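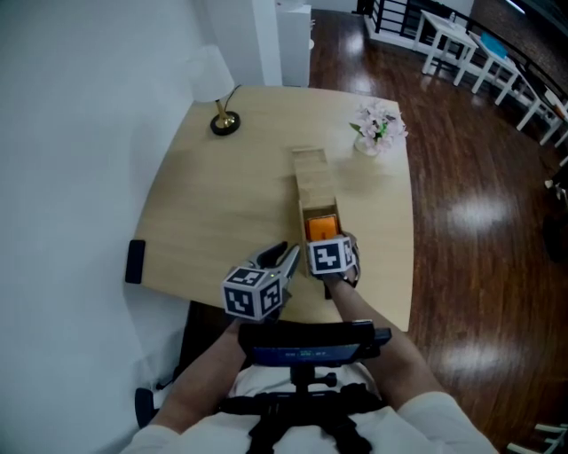

Gripper pose jumps when one face of the marker cube disappears. Filter or fix the perception?

I work on the software side of hand-held gripper demonstrations. We track a marker cube on each gripper with the head camera and we solve one pose per cube. When two or three faces are visible, the result is stable. When only one face is visible, the orientation flips for a few images and then comes back. In our last session on Tuesday, 41 episodes had at least one flip. I tried a low-pass filter, but now the trajectory is late and the replay closes the fingers in the wrong place. Which one should I repair first? I use Kaneo for the detection and my own script for the rest.

Nabila Radwan

3 comments · Share

Repair the perception first. A square seen almost from the front has 2 pose solutions with nearly the same error, and your solver takes a different one each time. Please keep both solutions, predict the pose from the previous image, and choose the one nearer to the prediction. If the gap is longer than 10 images, do not guess, cut the episode there. Also check that the cube model is measured and not copied from the drawing.

Ghoneim

Share · 85 views
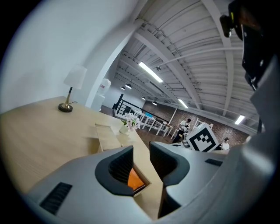 For the moment of the grasp I would not depend on the head camera only. The camera on the gripper gives you a second source, and the fingers stay in the same part of every image, so you can mask them one time. Between the black jaws there is a small orange piece, and orange against black and gray is very easy to separate with a simple color threshold. The table lamp, the tray and the flowers are also in view behind it, and they can serve as fixed points for visual odometry if they were not moved during the episode. I would be careful with features far away near the ceiling, they tell you about rotation but very little about translation. For the delay: run the smoother backward and forward after recording. You do not need real time for training data, so the lag can be removed.

Fondach

1 comment · Share

Just use a stronger filter, worked for me in Trivness.

guest

0 comments · Share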